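第四章　家庭储藏与物品归置

学习目标

学完本章后，应能说明家庭储藏空间的基本类型，能够根据使用频率安排物品的位置，能够区分开放式容器与封闭式容器的适用范围，并能为一间普通住房拟定简单的归置方案。

关键词：使用频率　取放高度　开放式容器　周转位置　归置方案

引言

家政学把住房内的空间分为活动空间、通行空间和储藏空间。前两类在设计图上比较容易辨认，储藏空间则往往分散在各处，有的在柜内，有的在门后，有的只是桌角或窗台上的一小块地方。住户搬入新居时，通常先安排床、桌和炉灶的位置，储藏的问题留到最后，结果是物品随手放置，过一段时间后便很难改变。

本章讨论的是已经建成的住房，不涉及房屋结构的改动。所举的材料主要来自瓦考（Warkau）的一次住户访问。访问由里玛·库里（Rima Khoury）主持，共走访161户，记录了各户常用物品的存放地点和取用方法。访问对象中既有独居者，也有三代同住的家庭，住房面积差别很大，但遇到的困难相当接近：常用的东西放得太远，不常用的东西占着近处。

4.1　储藏的三个层次

物品的存放地点可以按取用的方便程度分成三个层次。

第一层是手边位置，站立或坐下时伸手可及，不需要开门，也不需要弯腰。炉灶旁的盐罐、书桌上的笔筒都属于这一层。手边位置面积有限，应当留给每天使用的物品。

第二层是柜内位置，取用时需要开门、拉抽屉或略微弯腰。每周使用几次的物品适合放在这一层，例如备用餐具、换洗床单和常用工具。

第三层是远端位置，包括高柜顶层、床下和储藏间深处。取用时需要搬凳子或移开其他物品。过季衣物、节日用具和需要保存的旧文件可放在这里。放入远端位置的物品应当贴上标签，标签朝外，写明内容和放入的月份，例如“冬被，十一月”。

三个层次之间的界线因人而异。身材较矮的人，柜子上层对他来说可能已经是远端；行动不便的老人，低处的抽屉也可能变成远端。拟定方案前应先了解全家人的身高和身体状况，以最常使用该处的人为准。

4.2　取放高度

取放高度指手握住物品时手掌离地面的高度。肘部上下的一段最省力，高于肩部或低于膝部时，身体需要伸展或下蹲，负担明显增加。厨房工作台的台面离地72厘米时，对坐着择菜的人比较合适，对站着切菜的成年人则偏低，长时间操作容易腰部酸痛。

重物的存放高度应在膝部与肘部之间。铸铁锅、米桶、成箱的饮料不宜放在高处。轻而体积大的物品，如棉被和枕头，可以放在高处，但要避免与硬物叠放在一起。玻璃器皿不论轻重，都以能看清放置面的高度为宜。

方盛立（Shengli Fang）在讲授这一部分时，要求学生先在自己家中测量三个数据：肩高、肘高和膝高，再与柜子各层的高度逐一对照。对照表见本章末的练习二。

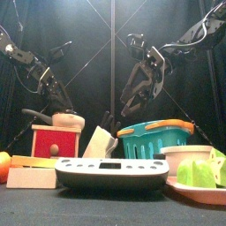
4.3　容器的选择

容器的作用是把零散物品合成一个单位，便于整体移动和清点。选择容器时首先考虑物品是否怕潮、怕尘、怕虫，其次考虑取用的次数，最后才考虑外观。常见的容器有篮、盆、罐、盒、箱几类，同一个家庭里几类往往并用，上图桌面上就同时有一只米白色的锅或罐类器皿和一只蓝绿色的篮子。篮一类的容器通风好，适合放洋葱、土豆以及需要经常取用的小件织物；带盖的罐适合放粮食、茶叶和调味料。锅在不用时也可以暂时收纳小件炊具，但每次做饭都要先腾空，只适合柜子很小的厨房。

容器的尺寸应当由搁板的尺寸倒推。先量出搁板的净宽、净深和净高，再购买容器，净高方向至少留出2厘米，供手指伸入和提起。不少家庭的做法正相反，先买了一批盒子，回家后才发现柜门关不上。

颜色可以用来区分用途。同一层柜子里放几个外形相同的容器时，颜色不同比文字标签更容易辨认，对不识字的幼儿和视力减退的老人尤其有用。颜色一旦确定便不宜更换。

4.4　周转位置

周转位置是供物品临时停放的地方。刚买回的食品、待洗的衣物、待缝补的衣服、准备归还的书，都需要一个停放处。没有周转位置的家庭，这些物品会落在餐桌和椅子上，占用活动空间。

周转位置不必大，但要固定，并要有清理的日子。受访者阿帕雷西达·丹塔斯（Aparecida Dantas）在门厅放了一张窄凳，凡是要带出门的东西都放在凳上，每逢星期二晚上清理一次。她家六口人，此前经常为找钥匙和缴费单争执。窄凳启用后，钥匙仍旧偶尔丢失，缴费单则再没有漏交过。

周转位置最常见的问题是变成永久位置。物品在周转处停留超过两次清理的时间，就应当重新判断：要么归入三个层次中的某一层，要么处理掉。

4.5　案例：西凯拉街的一间厨房

埃迪瓦尔多·派瓦（Edivaldo Paiva）与泰斯·孔塞桑（Thaís Conceição）租住在西凯拉街（Siqueira）一套旧公寓的二层。厨房呈长条形，一侧是炉灶和水池，另一侧靠墙立着一个旧碗柜，柜内有四层搁板，高度不可调节。改动之前，碗柜最上层放着每天要用的饭碗，最下层放着一台多年未用的绞肉机，水池下面堆放了20多个塑料袋。

两人用一个下午完成了调整。饭碗移到第二层，绞肉机移到柜顶，塑料袋只留下能装满一个小盒的数量。炉灶旁原来放着油、盐、酱油和各种干香料，调整后只留油和盐，其余移入柜内第三层，用一只浅盘托住，取用时连盘拉出。水池下面空出的地方改放米桶。

一个月后回访时，饭碗和米桶的位置没有变化，浅盘则被移回了炉灶旁。泰斯解释说，她做饭时几乎每次都要用香料，开柜门很不方便。按照4.1节的标准，香料在这个家庭属于每天使用的物品，应当放在手边位置，原方案在这一点上判断有误。

讨论

一、你家中有哪些物品每天使用，却放在柜内位置或远端位置？说明原因。

二、绞肉机多年未用，案例中的住户仍然保留。你认为在什么情况下应当保留这类物品？

三、合租住房中，公共区域的周转位置应由谁清理？试拟定一份简短的约定。

下一节介绍衣物的分类与换季存放，学习前请准备一份本人衣物的清单，按季节分栏填写。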